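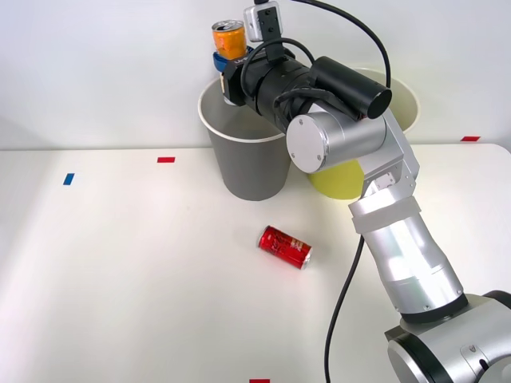 Journal > Household > Kitchen

Search this blog Go

Posts Archive Reading About Contact

Giving up the second coffee

24th November

I stopped drinking coffee after lunch in May. I had been sleeping badly for most of a year, and I had already tried the usual things, a darker bedroom and a new pillow and no phone after ten. The coffee was the one thing I had left alone.

My habit was one mug at home before work and another in the middle of the afternoon. The afternoon one came from Pestora, the coffee counter near the bus station in Etdale. It cost $4 and I bought it nearly every working day. I kept the receipts in the car door for no good reason, and when I cleaned the car out in the spring there were 166 of them. I still didn't think of myself as a person with a coffee habit.

The first week was worse than I expected. I had a dull headache on the second and third days, mostly behind the eyes, and I was short with people at work. By the weekend the headache was gone. The tiredness at three o'clock stayed for longer, and I got through it by walking to the end of the street and back. If it was raining I stood in the stairwell.

Sleep did not improve right away. I had read that it would take a few days and it took closer to three weeks. Then I started waking up once in the night where before it had been three or four times. I have a notebook by the bed where I put a check mark for a decent night and leave the line blank for a bad one. I'm not strict about what counts as decent. The first page is nearly all blanks, and the pages from late summer are mostly checks.

I tried a few replacements. Decaf was fine but it made me want the real thing. Peppermint tea was fine too, and I got tired of it. The one I have stayed with is roasted barley, sold by Jara in a plain brown bag at the grocery store on Mendell Road. It tastes like toast. You put a heaped teaspoon in a mug, pour boiling water on it, and leave it five minutes before straining. Less than that and it tastes of nothing. I drink it with a little milk, which my sister thinks is disgusting.

The store moved it in September from the tea shelf to the bottom of the cereal aisle, next to the wheat germ. I spent two visits thinking they had dropped it.

I still have the morning coffee and have no plans to give it up. I use the same stovetop pot I have had since my first apartment. The rubber seal went last month and the replacement was slightly too thick, so the top doesn't screw down all the way. It leaks a bit at the start and then it's fine. I've ordered another seal in what I hope is the right size.

Money was not the point, but I did put the afternoon $4 in a jar for a while. I stopped when the jar got to $91, mainly from running out of small bills. It paid for the vet.

Two things I would do differently. I would start on a Friday, so the headache days fall on the weekend. I would also cut down before stopping. I went from a large cup to nothing overnight, and a week or two of a small cup would have been easier on everybody.

I have slipped a few times. There was a long drive back from the coast in August when I bought a coffee at a gas station at five in the afternoon, and I was awake until almost two. At a birthday lunch I had an espresso to be polite and slept normally. I can't explain the difference and have given up trying.

Next I want to look at the bedroom radiator, which bangs at four in the morning when the heat comes on. I've bled it twice and it still does it. If anyone has dealt with this in an older building, please leave a comment.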